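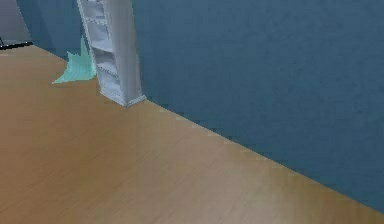
Holley Room Trainer -- demo unit and open day info

Nistdale Robotics Supply
Home > Mobile robots > Simulation > Holley Room Trainer

Item no. 722
Status: in stock, demo unit on the floor at Nistdale
Price: ask us. Depends on seats, and whether you want the Samir base with it.
Updated 11/19/24 after the open day. Page got a lot of new questions so the answers are at the bottom.

What it is

Practice rooms for a mobile robot, on a workstation. You build a room, put a virtual Samir base in it, send it off to find things. Same drive commands as the real base. When the run looks good you load it on the hardware and try it in a real room, slowly, with a hand on the stop button.

Ships as a workstation with everything installed, or software only if you have a decent graphics card already. Room library has 54 rooms in it. Homes, small offices, a couple of corridors. You can edit all of them, walls and floors too.

What we ran at the open day

Two stations going. Station one was the room trainer by itself, big screen, anybody could type in a target and watch the search. Station two was the real Samir base on a taped-off patch of carpet. No network link between the two, people kept asking. We carried the file over on a stick.

The room for most of the day was a plain one. Wood floor, blue walls, white shelf unit, a small wastebasket. Picked it on purpose, plain rooms are hard. A big wall with nothing on it gives the robot very little to work from, and it has to turn until it gets a corner or a piece of furniture. Good thing to see before you buy anything.

Targets were typed in by visitors. "Trash can" and "wastebasket" go to the same object, so does "recycling bin" for this one. "Garbage" on its own did not, we've sent that to the developers. 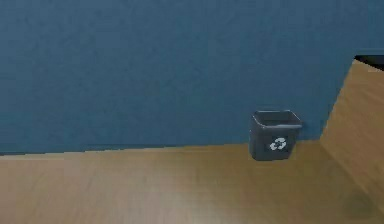

Wastebasket search, simulated room. Dark gray bin with the recycling symbol, next to the blue.

We did 100 searches over the day, all from random start positions. The log is kept on the unit and you can scroll through it when you visit. Some runs are boring. Some spend a long time looking at flooring. We left those in.

Longest one was 973 steps, start position behind a shelf and facing the wrong way. It did finish. A school group stood and watched the whole thing, which suprised us.

What's in the box

Workstation, keyboard, mouse, power cord
Holley software, one seat, license card
Wolitz gamepad for driving by hand
Printed quick start guide
Spare USB stick

Not in the box: monitor. Samir base. Carpet.

Things to know before ordering

Lighting in the rooms is soft by default. Real rooms aren't. Turn on the harsh light setting before you trust a result, it's under Room > Light and it's off when you first install.

Camera height matters alot. The default is for the Samir base. Using your own robot? Measure from the floor to the lens and enter it, then redo your test runs. Old runs don't convert.

Objects can be moved between runs but not during one. Moving objects are planned for the May release -- no promise on that.

Floors and walls can share a texture. Looks fine to you, confuses the robot where they meet. We had a few visitors try it and the searches got a lot longer. Worth trying yourself, it's a useful test.

Questions from the day

Does it need internet? Only to activate the license. After that no.

Can two people work in one room? Two seats, yes. One seat, no.

Does it do arms? No. Driving and looking only. For arms see the bench kits page.

Can I import a floor plan? Yes, but you get walls only. Furniture you place by hand. Takes a while the first time.

Will the real robot do just as well? Usually a bit worse. Plan for it.

Can I bring my own room file to try? Please do. Stick or email, a day ahead if possible so we can check that it opens.

Book a demo

Demo unit stays set up through the winter. Slots are one hour, up to four people, free. Ask for Reda Fawzy at the front desk or use the contact form and put item 722 in the subject line. Parking is round the back, the front lot belongs to the tile store.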